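Nirnness Publishes Results of Two-Arm Bagging Trial

System packs snack items into paper bags; unattended store use still out of reach, company says

April – Nirnness, a developer of control software for small robot arms, today released results from Moura, its test program for checkout and household packing tasks. The trial covered 2,037 attempts at placing packaged snacks and candy into an open paper bag. Each attempt was scored as a pass only if the item ended up inside the bag and the bag remained standing.

The software, named Anton, drives 2 arms over a shared tabletop. Each arm has its own gripper and may pick any item within reach. Items are set down by hand at random angles before each run, and the bag is opened by a person. 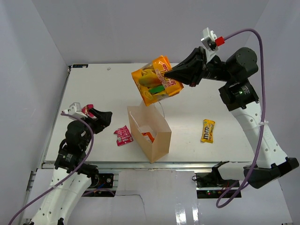
Soft packaging remains the main source of failed attempts. A pouch changes shape when gripped, and its printed surface gives the software few stable edges to work from. Small packets lying flat are harder to pick up than large ones, and a second item resting against the first often leads to both being lifted together.

"A person bagging groceries handles these cases without thinking about them," said Rutilio Sandoval, head of testing at Nirnness. "Our system handles them slowly, and after 3 failed grasps it stops and asks for help. We would not put it at a register today."

Anton does not yet open a folded bag, sort items by weight or carry a filled bag.

The next phase will be run with Sinuvum, a supplier of packing counters, and will use a list of 100 household products. Nahom Negussie, program lead for Moura, will present the test method to partners before that phase begins.

The full trial report is available from Nirnness on request.

Media contact: Nirnness Press Office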